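Home Browse Papers Authors About Sign in

4.2 Where small things go when a desk has one drawer

I should say up front that I came to this study as a messy person. My own desk at Dreltura has a drawer I can barely shut, and when Joana Neves first asked me to work on the storage chapter with her I laughed, and then I said yes, mostly out of curiosity (and a little guilt). So when I write about drawers here, I'm writing as somebody who understands why a stapler ends up on top of a sandwich bag.

What we wanted to know was pretty simple. If you give people a plain white desk with one drawer, what do they put away, and what do they leave out? We collected 468 tidying sessions in all, and 408 of them were complete enough to use. The rest stopped partway through, usually with the drawer still open, and I'd love to go back to those someday.

Figure 4. The desk with its drawer open, and a white tabletop by the brick wall.
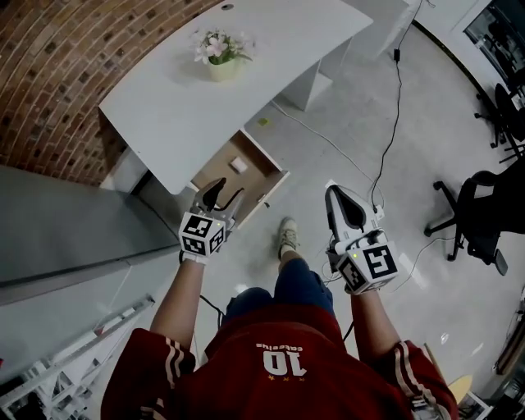
STORAGE AND SURFACES

The first thing I noticed in going through the sessions was how much an open drawer changes where people stand. It takes over a piece of floor! You can't get your stomach up against the desk anymore, so you end up reaching across it or shuffling around to the side, and whatever sits at the back by the wall gets handled less. Joana had predicted this from her earlier work at Vilela and I hadn't believed her. I do now.

The second thing is that people treat the drawer and the desktop as two halves of one job. They'd pull the drawer out once and leave it out until they were finished, even when they only had a couple of things to put in. Closing it seemed to mean "I'm done here." In nearly 200 sessions the drawer was opened a single time and shut a single time, and everything else happened in between.

Flat things were the real trouble, though. Anything with some height to it got picked up early, while a flat little item would stay on the table until late in the session, sometimes until the very end. I went back and forth with Joana on whether that's because flat things are a pain to pick up or because they just don't look like a mess. 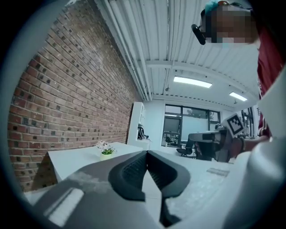
My money is on the second explanation, and she's still holding out for the first, so we've left both in the paper. We did try sorting the sessions by how thick the items were, using the Zeswood size groups, and the thinnest group was put away last more often than any other. That fits either story, which is annoying.

Plants are another matter. We never told anyone what to do about a plant, and people worked around it as if it were part of the furniture. I've come to think of a potted plant as a sort of boundary marker on a table, and we pick that up again in the section on Ciltis shelving.

4 comments 408 shares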